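Teltby folding cell: progress report to Flerkis, April
Prepared by Dalia Mahrous

The arm spent most of the month folding, and one Wednesday afternoon sulking. At cycle 1590 the gripper closed on an elastic band along with the cloth, pulled, and went on pulling. The force limit should have stopped it. The limit had been typed in with the decimal point in the wrong place, by me.

Ehab Gaber hit the stop button. No one was hurt, and the band got further across the room than our April targets did. We lost 4 days to checks.
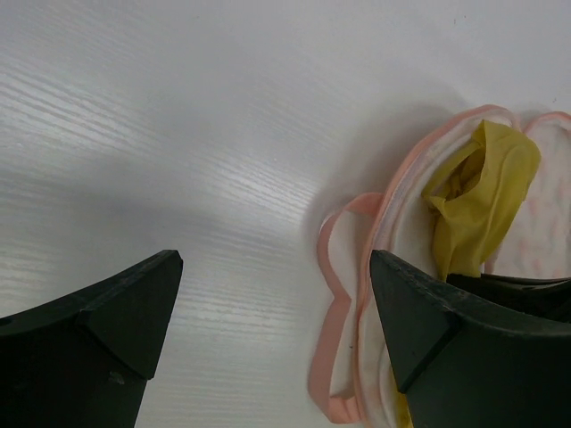

Elastic remains the awkward customer. Stiff cloth stays where it is put, but a loop finds a fingertip with real enthusiasm. Myung-ja Cheon has capped the pull at 15 newtons in the controller itself, where my typing can't reach it, and the arm now opens its fingers and backs off when it meets the cap.

We finished the month at 2238 cycles, with no repeat of the fault. Kenza Ashour still wants a second stop button on the Clinudville side of the bench, and we would like to move the unspent travel money to pay for it. Please let us know before the May order goes in.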